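Home > News > Press Releases > Uldale Campaign Weekend

Search this site Enter keywords Go

News Rules Downloads Events Forum Contact

FOR RELEASE SEPTEMBER 27, 2025

Rillar Miniatures Opens Sign-Ups for the Uldale Campaign Weekend, With a Free Set of 6mm Rules to Go With It

Rillar Miniatures is delighted to announce that sign-ups are open for the Uldale Campaign Weekend, a two-day linked wargame to be played next May in the town hall at Prikent. The weekend will have 28 player places, and every one of them comes with a command to run, a set of sealed orders and at least three battles to fight on the tabletop.

Uldale is a made-up river valley in a made-up corner of Europe, set in the 1740s, when armies marched in bright coats and supply wagons got stuck in the mud. Two small states, both short of money and both very sure of themselves, want the same bridges. Players take the parts of generals, brigade commanders, quartermasters and (for those who like to stir the pot) envoys from the neighboring duchy of Surdu, who may help one side, the other, or both until they get caught.

The campaign was written by Abdelghani Slaoui, who has been running smaller versions of it for his own club for the past six winters. It started as a map drawn on the back of a roll of wallpaper, and it has grown a good deal!

"I wanted battles that matter to the people fighting them," said Slaoui. "If you lose your guns at the ford on the first morning, you don't have guns that afternoon. You should see how carefully people play once they know that. They start talking to their engineers."
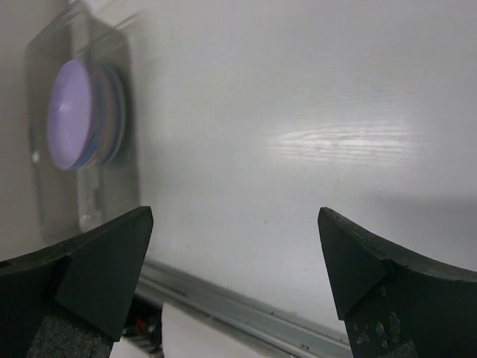 The campaign map is divided into areas, each a day's march across, and every table at the event will match one of them. When two forces meet, the players walk over to the right table, set out what they have left and fight it. Troops who arrive late on the map arrive late on the table. Reinforcements can be sent for, but the message has to get through, and couriers on the Uldale roads have a habit of going missing.

All the battles will be fought in 6mm, the scale in which Rillar has made its 18th-century line from the start. A foot battalion is four stands, a cavalry regiment is three, and a battery is one gun model with its crew and a limber behind. Rillar is painting two full armies for the event, 2,000 figures in all, so players are welcome to come with nothing but dice and a tape measure. Those who would like to bring their own troops can do so, as long as the stands are the standard size given in the rules. Flags may be anything you like. Bright ones are encouraged.

The rules themselves are called Bridges of Uldale, and they are free to download from today. The core booklet covers movement, firing, close combat, morale and command. The map rules are in a second booklet, with a sheet of order slips to print and cut out. Both have been played a great deal over the last two years by clubs who were kind enough to send back long and sometimes very blunt letters, and much of what they asked for has gone in. Firing is faster than it was. Cavalry that charges too far now has a hard time getting home again. The old weather table, which once gave a test group snow in June, has been rewritten.

"We kept the parts that made people laugh and cut the parts that made them reach for the booklet," said Samah Nasr, who edited the rules and will be chief umpire for the weekend. "A turn moves along nicely now, even with four commanders on a side all wanting to talk at once. And the envoys are great fun. I had to rein them in a little in the last draft, because Surdu kept winning the war without owning an army."
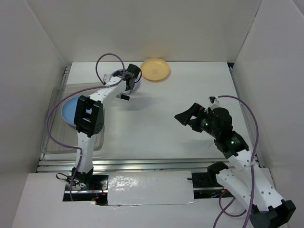 Press Notes, Issue 4

Nasr will lead a team of five umpires, who will read the written orders, move the forces on the main map and settle anything the rules don't cover. Players will see only what their scouts have found. There will be a newspaper too, the Uldale Gazette, printed between rounds and full of reports from the front, some of them true. Any player may send in an article.

Doors open at nine both mornings, with the first orders due half an hour later. The opening day runs until the evening, when there will be a supper in the side room and a chance for each side to plan (or argue) over dessert. The final battle begins after lunch on the second day and is expected to draw in every force still in the field. Visitors who don't have a command are very welcome to come and watch, and a beginners' table will be running small games with the same rules all weekend long.

Rillar is also bringing out a printed edition of Bridges of Uldale, with both booklets bound together, a folding color map and a short history of the two warring states by Slaoui. The first printing will be 400 copies. Each player at the weekend will receive one, and the rest will be sold through the Rillar web store and at the event.

To ask for a place, fill in the form on the Events page and say which kind of role you would enjoy most. Clubs may apply as a group and will be kept on the same side if they wish. New players are just as welcome as old hands, and anyone who is nervous about leading an army can ask to be paired with someone who has done it before.

Notes for editors

Rillar Miniatures makes metal figures and rules for historical wargames in small scales. Review copies of Bridges of Uldale and interviews with Abdelghani Slaoui and Samah Nasr can be arranged through the press form on the Contact page.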